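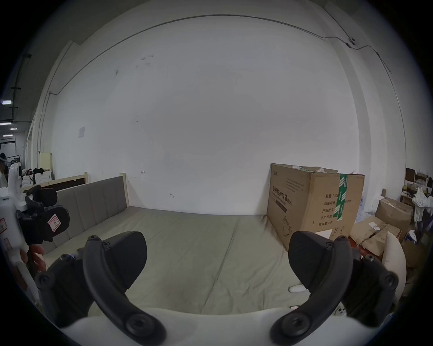
Guest bedroom, Orkberg House: mattress on its bed, with the upholstered headboard behind.

Orkberg House Furnishings Gallery

Orkberg House provides furnished accommodation for visiting staff and their families. This page is maintained by the Residence Office and is intended for guests who wish to see the style of furniture before confirming a stay. The bedrooms were last refurnished in January under the direction of Jasmina Babić, with fabrics selected by Hidayah Oei.

Notes on the furniture shown

Headboard. Gray upholstery, divided into vertical channel-tufted panels, with a light natural-wood post at the end. Upholstered surfaces should be cleaned with a soft brush only. Guests are asked not to apply sprays or stain removers.

Mattress. Covered in a pale grayish-beige fabric. Bed linen is issued at the front desk on arrival and is returned there on departure. Additional blankets may be requested at any time during the stay.

Second bed frame. Light-wood border with a dark inset panel, standing against the wall behind the gray headboard. Requests for a change of bed should be submitted at least two working days in advance.

Walls. White throughout the bedrooms. Adhesive hooks and tape are not permitted.

Damage to any item should be reported to Sugeng Simanjuntak at the Residence Office. Furniture may not be moved between rooms without written approval.

Page updated 24 March 2024. Residence Office, Orkberg House.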